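Mon 15 October

Morning

Up before the alarm. Rain on the skylight, the fine sort that doesn't make much noise. Porridge, then the end of the coffee, which I must replace. I had meant to start with the letters but went into the little back room first to see to the fridge, and the letters didn't get looked at until after lunch.

The fridge has been on my list for a long time. I cleared the top compartment last night and put what was worth keeping in the kitchen freezer downstairs. There was less of it than I thought. Two tubs of stock with no date on them, a bag of peas that had become one lump, half a loaf. The peas went in the bin. I don't know whose the loaf was, so I asked Ekene and he said it was his from the summer, and he didn't want it either.

Wiped the floor of the compartment first, then the walls, with warm water and a spoonful of bicarb. The ridge across the back wall holds the dirt and needed an old toothbrush. I left the wire rack near the top alone, as I couldn't remember how it unclips and didn't want to be there all morning with one end of it hanging. A little frost is still showing. I decided it could stay. Mum used to take hers down to bare plastic with a bowl of hot water and a fish slice, and once put the fish slice through the lining, so I leave frost alone if it's thin.
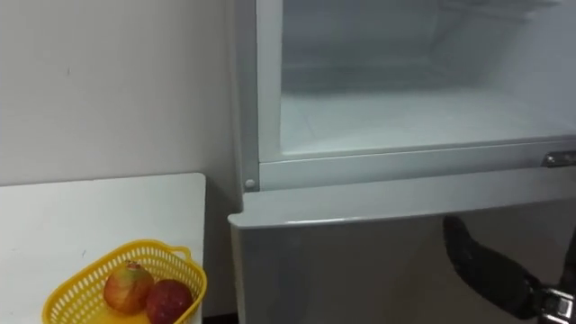

Top compartment with nothing in it, still a bit frosty.

The lower door only wanted a rub over. It shows every smear, being that brushed grey, and the curved lip at the top collects dust like a picture rail. I did it with the blue cloth and then again with a dry tea towel. It looks better from the doorway than it does close to.

I thought again about where the fridge stands. In the corner, between the back wall and the end of the desk, it is out of the way, but I'm never sure it has enough air round it. Sushil says to leave it, and that he has had one jammed in an alcove at Varlow Street for years without any trouble. He also says his makes a noise like a tractor, so I am not sure how much use he is as a witness. We could move the desk along, but then the other end would be too near the door, and it's a long desk and a nuisance to lift. It stays as it is until the spring at least.

Late morning

Caught the 395 down to the market. It was 2 minutes late and full of schoolchildren going on a trip somewhere with their lunches on their knees. Got off at Bruvik Road and walked the rest.

Georgiev's had the first decent pomegranates I've seen this year. They were in a crate by the till and he let me pick. I wanted heavy ones. My aunt taught me that, weigh it in your hand and never mind the skin, and it has mostly worked. One I chose has some orange and yellow on it and he tried to talk me into swapping it for a redder one. I kept it. The other is a deep red and a bit bumpy. I also bought onions, a bunch of flat parsley, and walnuts, which have gone up again.

Met Ekene Onuoha's sister outside the chemist and stood talking longer than I should have. She is going to have her kitchen done in November and is dreading it. I told her to get the boiling kettle and the toaster into the front room before they start, because we lived on crisps for a week when ours was done.
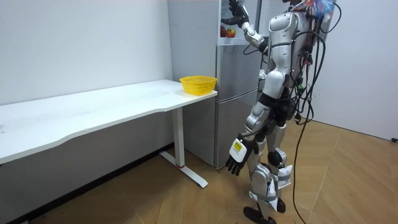 Home by half past twelve with wet shoes. Soup from yesterday, and bread with it. I put the shopping away except for the fruit, which I wanted to deal with separately. The walnuts are in the tin with the split lid and I have written the month on a bit of tape so that I don't end up with mystery walnuts as well as mystery stock.

Had a proper look at the floor in the back room while I was in and out. The boards are a light colour and show grit from outdoors. I ought to get a mat for the doorway, and perhaps something thin to go under the desk chair. Measured up with the tape and then wrote the number on my hand and washed it off doing the parsley, so that will have to be done again.

The letters, finally. Paid the water. Wrote to the people at Iltetti about the curtain fabric, which should have been here a fortnight ago. Their last letter says it is on order, and the one before it said the same thing. If it isn't here by November I shall ask for the 33 pounds back and go to the shop by the station.
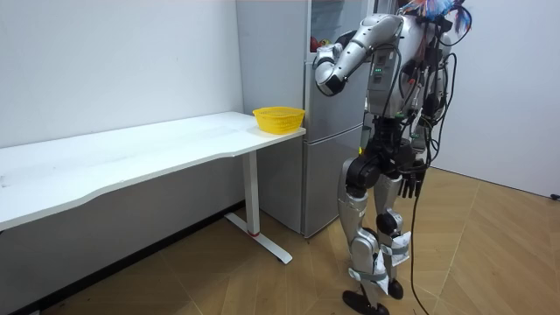 Afternoon

The pomegranates. I carried them up in the yellow plastic basket, the one with the lattice sides that used to be for pegs. It is just about the right size for a few pieces of fruit and the handle still holds. I stood it on the near corner of the desk.

I can't make up my mind about keeping them cold. My aunt kept hers in a bowl on the sideboard right up to Christmas and they dried out at the skin but were good inside. Ekene says the fridge every time. The sensible thing seemed to be one of each, the orangey one in the compartment and the dark red one in the basket, and see which is nicer at the end of the week. I know a frosty compartment is colder than it should be for fruit. If it freezes I will use the seeds in a drink and say no more. 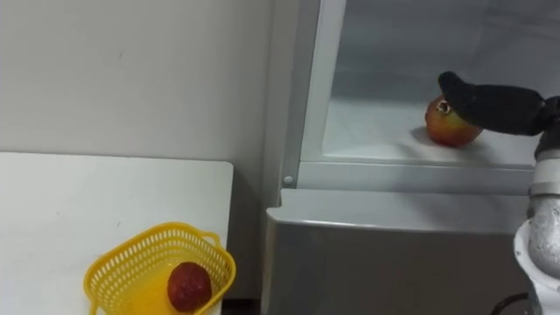
One up in the cold, at the front where I can reach it, and the other in the yellow basket.

Sushil Sandhu telephoned at four to ask what he should bring on Friday. I said a lemon and a bottle of something. He wants to make the walnut and pomegranate stew, the one with chicken, which takes hours, so he will be coming at three and sitting in my way. He asked if I had molasses. I have half a bottle and it's gone thick, so that goes on the list too.

Evening

Onions sliced and cooked down slowly while I listened to the wireless. Ate them on toast with an egg. The back room smells faintly of bicarb still, or the cloth does. I've put the cloth to soak.

Did a bit more of the translation before bed. I'd hoped to reach 4,000 words by tonight and am well short of it, what with the fridge and the bus and talking outside the chemist. The chapter is nearly all weather, and there are only so many ways of saying sleet. I'll start on it straight after breakfast and leave the post until I've got two pages done.

For tomorrow: coffee, molasses, door mat (measure again), ring about the curtains if the letter is too slow, turn the pomegranate in the basket. Give Ekene his bread tin back.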